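Two Cups

Last updated: Sunday, March 8, 2020

Hélène Bélanger had the white table to herself until four. She wiped it down, though it didn't need it, and put the cups near the back by the wall, the green one on the left and the grey one beside it. Then she moved the grey one a little closer, so that the rims were nearly touching.

There had been a whole sleeve of them once. Her husband Joar had bought them from Bodeo the week they opened the café, 400 cups in two colours, and he had been pleased with the price. The green was for tea and the grey was for coffee. That was the system. Customers never learned it and after a month neither did Joar, who poured whatever he liked into whatever was nearest and then forgot which was his.

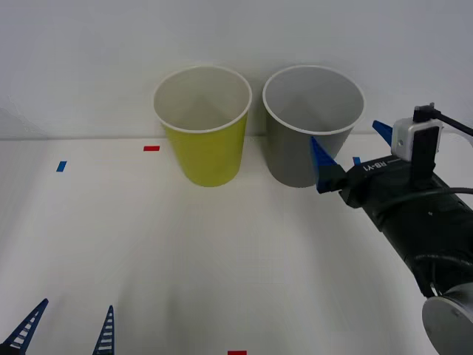 The last two, side by side on the white table.

The café had been shut since the spring before. The chairs went to Shafiq Amarasinghe, who had a hall to fill, and the coffee machine went back to Clostano with a bill attached. Hélène had kept two cups in her coat pocket, one inside the other, and later in a drawer with the string.

"You could throw those out," her sister-in-law told her at Christmas.

"I could," said Hélène.

She looked at the bits of tape stuck to the table, red and blue. They put her in mind of the floor at Grultard, where she had done the Christmas show as a girl. You stood on your mark and you didn't look down to find it. She had been a shepherd and had stood on the wrong one for the whole of the first act, and the boy who should have been there stood behind her and breathed on her neck.

She left the tape alone. She didn't want it all over her fingers.

At ten to four she took the grey cup away and put it in her bag. She had not decided to do this before she did it. Joar was coming to sign the papers, and she had meant to have both cups out when he came in, so he would see them and say something. Now that seemed like a lot to ask of a man who had driven 143 miles. 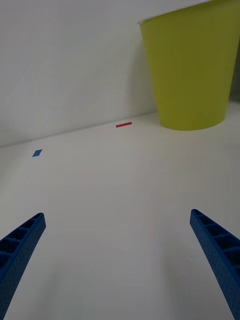
She sat down and waited. The heating clicked. Someone went past in the corridor with a trolley, talking to Farzad Jalali about a key.

Joar came in at five past with his scarf still on. He had got thinner. He put the envelope down, and then he picked up the green cup and looked inside it.

"Tea," he said.

"There isn't any."

"No, I mean green was tea."

"Yes," said Hélène. "Green was tea."

He set it down again, not quite where it had been. They went through the pages one at a time. He had brought a pen that worked and a spare. On the last page he wrote the date wrong, put April, crossed it out and put his initials next to the crossing out, as he used to with the invoices.

"Are you keeping this?" he asked when they had finished. He meant the cup.

"Have it if you want it."

He thought about it for longer than she expected. Then he put it in his coat pocket, where it made a lump, and held the door for her.

She walked to the bus stop with the grey one in her bag. The 307 was late.

40 shares
3 comments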